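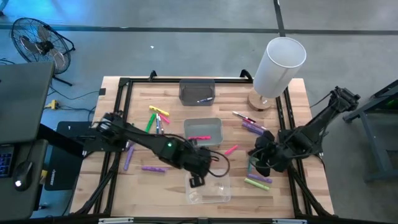
Kirsten Beaudoin told us the late bus should have been on the ballot ten years ago, and that if we were going to write a whole report on it we had better start with the kids who get home after dark. We took her advice, so we will start with them, and get to the politics after.

The Late Bus Vote in Janbridge: How a Small School Question Became a Big One
Final report, Local Government and Schools project

If you live in Andstead and go to high school in Janbridge, your day begins at 5:40 in the morning. The regular bus leaves school at 2:50 in the afternoon, and for a long time that was the only bus there was. Anything that happened after 2:50, whether it was math help, band, track or making up a chemistry lab, was for students who had a ride. The drive is 32 miles each way, most of it on the river road, and a parent who works a shift at the Gagnon mill can't easily make it in the middle of the afternoon. One of the authors of this report grew up out there and did exactly one season of choir before her mother's car gave out, so we admit we came to the subject with some feelings about it.

How it got on the ballot

The idea of a second bus at 5:30 had come up before the school board more than once, and every time it was sent back for a cost study. What changed was the board race. Vernon Kennedy, running for the Andstead seat, made the late bus the first line of his flyer and more or less the only thing he talked about at the Grange supper in October. His opponent, Harvey Dhillon, had spent most of his campaign on the roof of the middle school (a fair thing to worry about, we have both sat under that roof), and he was suddenly being asked at every stop where he stood on buses. He said he liked the idea but would not promise money he had not seen. People we spoke to remembered this answer very differently depending on how they voted.

The board then put a small property tax measure before the voters, to pay for the bus and for two teachers to stay late with the students who would be waiting for it. It passed, 3142 to 3100. We went back and read those numbers out loud to each other when we found them in the county records, and then we called the clerk's office to make sure we had them right. They were very kind about it.

What we did

We talked with parents, students, two drivers and both candidates over the spring term. We read five years of board minutes, which are not exciting but are full of good things if you are patient, and we rode the late bus out to Andstead and back on an evening in April. The driver let us off at the store at the Sorkon turnoff so we could buy sandwiches, and waited for us, for which we thank him again here.
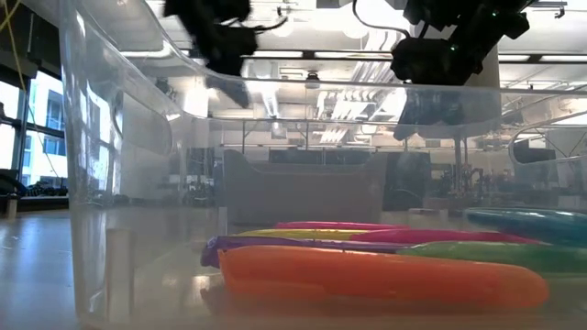

Colleen McKinnon thought we were being too easy on the winners. She voted no and would do it again, she said, and she did not like being told that it meant she was against country children, when she had been one herself. Her point was that the town end of the district has older people living on fixed checks, and that the state ought to pay for getting students home from school, wherever home is. We heard some form of this from nearly everyone on the no side. Hardly any of them said the bus was a bad idea. They objected to who was paying, and several were still sore about how quickly the measure had been written.

We had expected the vote to split cleanly between Andstead and Janbridge, and we wrote that in our proposal last fall. It didn't. The Andstead precinct voted yes, but by less than we had guessed, and the neighborhood right around the high school voted yes too. Bernice Amegashie, whose two boys walk to school, told us she had never thought about the river road until her older son's lab partner kept having to leave in the middle of things. She also said the flyers from both sides went straight in her recycling.

What we could not find out

We would have liked to say whether grades have gone up among the students who ride the late bus. The school keeps a sign-in sheet for the after-school room but doesn't match it to anything, and we did not feel we should ask for student records. The teachers have their opinions, mostly hopeful ones, and we have put those in the interview notes where they belong. We also never got a good explanation of the first cost study, which is mentioned in the minutes and does not seem to exist anywhere else.

The tax comes up for renewal in three years. Mr. Kennedy says he will run on it again, and Mr. Dhillon, when we asked him, said the middle school roof still leaks.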